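Fórum do Condomínio Residencial Jorngate
Secção: Obras e acabamentos em partes comuns
Tópico: Revestimento das paredes do átrio do Bloco Kalell

gestao_jorngate escreveu:
Exmos. Senhores Condóminos,
Nos termos deliberados na assembleia de agosto, abre-se o presente tópico para recolha de pareceres sobre o revestimento das paredes do átrio do Bloco Kalell. Estão em apreciação duas soluções: pintura lavável em tom claro ou papel de parede vinílico com motivo vegetal. O átrio serve 46 frações e as paredes apresentam desgaste na zona das caixas de correio e junto ao elevador.
Solicita-se que as intervenções se limitem à matéria em apreço. As questões relativas ao estacionamento dispõem de tópico próprio.

Diệp Thân escreveu:
Agradeço a abertura do tópico. Manifesto a minha preferência pelo papel vinílico. Na qualidade de proprietário de uma fração no piso 3, utilizo o átrio diariamente e considero que a pintura aplicada na última intervenção não resistiu à passagem de carrinhos de bebé e de bicicletas. Um vinílico de gramagem elevada, corretamente aplicado sobre parede regularizada, suporta melhor esse tipo de contacto e admite limpeza com pano húmido.
Quanto ao motivo, entendo que um padrão de folhagem de grande escala disfarça pequenas marcas com maior eficácia do que uma superfície lisa.

fracao_2B escreveu:
Permito-me discordar do condómino anterior. O papel de parede em zonas de circulação coletiva coloca um problema de reparação. Uma parede pintada retoca-se numa manhã. Um rasgão no papel obriga à substituição de toda a faixa, com acerto do desenho, e pressupõe que exista rolo de reserva do mesmo lote. Se o fabricante descontinuar a coleção, o condomínio fica com uma parede remendada ou com a obrigação de refazer o átrio.
Acresce que um padrão de folhas tropicais constitui uma opção de gosto muito marcada. O regulamento interno recomenda sobriedade nas partes comuns.

m.linar_piso1 escreveu:
Subscrevo a objeção relativa à reparação, mas não a que respeita ao gosto. O regulamento refere sobriedade nas fachadas e nos vãos exteriores. Sobre o interior dos átrios nada dispõe. Convém que a discussão não atribua ao texto aquilo que lá não consta.
Pergunto à administração se o orçamento da casa Amano contempla a remoção da tinta existente ou apenas a aplicação sobre a mesma.

gestao_jorngate escreveu:
Em resposta à questão colocada: o orçamento inclui lixagem, aplicação de primário e regularização pontual. Não inclui a remoção integral da tinta. O fornecedor propõe ainda a entrega de 2 rolos de reserva, a guardar na arrecadação do condomínio, sem encargo adicional.

fracao_2B escreveu:
Tomo nota dos rolos de reserva. A quantidade parece-me insuficiente num desenho de grande escala, em que o desperdício por acerto é considerável. Caso a proposta avance, requeiro que fique em ata a exigência de rolos do mesmo lote de fabrico e a indicação da medida de repetição do padrão.

Diệp Thân escreveu:
O pedido afigura-se razoável e acompanho-o. Admito igualmente uma solução mista: vinílico na parede do fundo e nas duas laterais até à porta do elevador, pintura no restante. Reduz-se a despesa e evita-se o papel junto às caixas de correio, onde o atrito é maior.

m.linar_piso1 escreveu:
A solução mista merece o meu acordo, desde que a transição seja rematada com perfil metálico. As arestas vivas sem proteção são o primeiro ponto em que o papel descola. Recomendo também que o fundo do padrão seja branco, dado que o átrio recebe pouca luz natural e um fundo escuro agravaria essa condição.

fracao_2B escreveu:
Mantenho a preferência pela pintura e assim votarei. Não me oponho, contudo, a que a solução mista seja submetida a votação como terceira hipótese.

gestao_jorngate escreveu:
Regista-se a terceira hipótese, que constará da ordem de trabalhos. As declarações de voto por escrito são recebidas até 2020-12-06. Junta-se uma fotografia de paredes com folhagem em azul-petróleo, turquesa e amarelo-pálido sobre fundo branco.
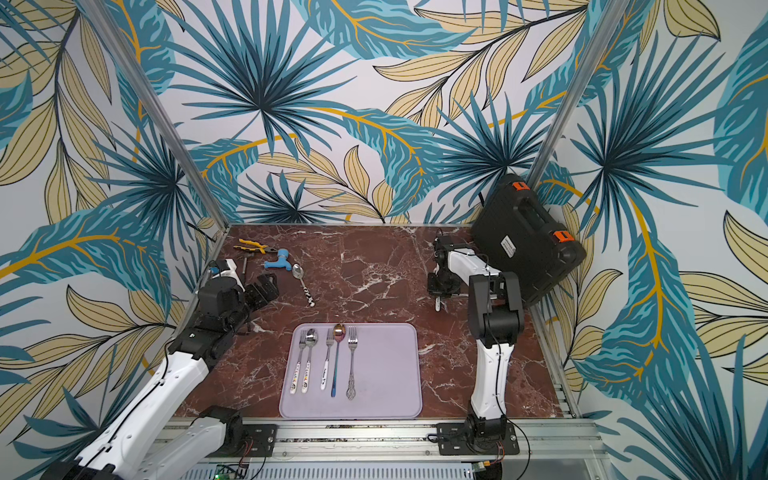
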